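Llevo desde junio con el esmalte de Lumora, el que «dura 11 días sin un solo desconchón». Abro hilo, que ya me han preguntado varias veces y no quiero repetirme.

Primero, el precio. Dos frascos, color y capa final, porque el color sin la capa final no entra en la promesa. Lo pone en la letra pequeña del cartoncito, debajo del código de barras. Qué casualidad.

El mío saltó en la mano derecha a los dos días. Friego platos, escribo a máquina y abro latas, o sea, vida normal. En la izquierda aguantó casi 8. ¿Me tengo que pintar solo la izquierda?

Escribí a la tienda, Valasis, y me contestaron que «la uña debe estar deshidratada antes de aplicar». Deshidratada cómo, con qué, cuánto rato. Sigo esperando.

Luego está la carta de colores: 133 tonos. Puse tres rosas seguidos en un papel blanco, al lado de la ventana, y me costó encontrar las diferencias. «Pétalo Clurkdale» y «Nude Clurkdale» son el mismo rosa hasta que alguien me demuestre lo contrario.

Aileen Padilla me dice que a ella le dura muchísimo. También lleva guantes para todo — hasta para pelar ajos —, así que como prueba me sirve regular.

Lo de «fórmula Tkachuk» tampoco sé qué es. He leído la etiqueta dos veces y parece un apellido puesto ahí para que suene a laboratorio. Si alguien lo sabe, que me lo cuente con la lista de ingredientes delante.

Y los acabados, que es donde más me pierdo. Venden tres negros: mate, satinado y «seda». El satinado, en teoría, es un negro liso con un poco de brillo, sin llegar a espejo, como el de estas yemas redondeadas. Ese acabado lo quiero yo. El que me vendieron con ese nombre brilla como un zapato de charol, y los otros dos ya no los pienso comprar para comparar.
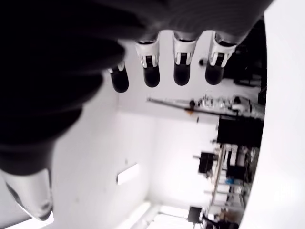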